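Gripper pads peeling on the hand-held pair -- glue or tape?
Forum > Upkeep and repair

florkeo_fan
21 February 2021
I look after a pair of hand-held grippers we use for folding clothes, and the finger pads keep lifting at the tips. Slick nylon jackets are the worst. I've been gluing them back down but they only last about 100 folds. What is everybody using?

Zillham
Stop gluing! I did that all December and spent more time scraping old glue than folding. Double-sided tape, rub the finger down with alcohol first, let it dry, clamp for 20 minutes. I got 800 folds out of my last set.

keskin_bench
Gonna disagree. Tape creeps when you squeeze hard, and then your two pads don't meet anymore. I'd stay with glue but scuff the finger with fine sandpaper. Also check your pivot pins -- if one side has play, the fingers close crooked and all the load lands on one corner of the pad. I chased peeling pads for weeks and it was a loose pin.

Zillham
OK, the pins are a fair point. Still not going back to glue lol

florkeo_fan
Wiggled everything tonight and the left one does have some slop in it. I'll snug that up first, then try tape on one and glue on the other.

Jolier
Puffer jackets are what I test on too, pinching the thick bunched part.

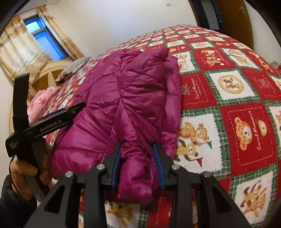

keskin_bench
Do you change both pads when only one is worn?

Jolier
I always change both, otherwise the new one sits higher and the grip goes off center.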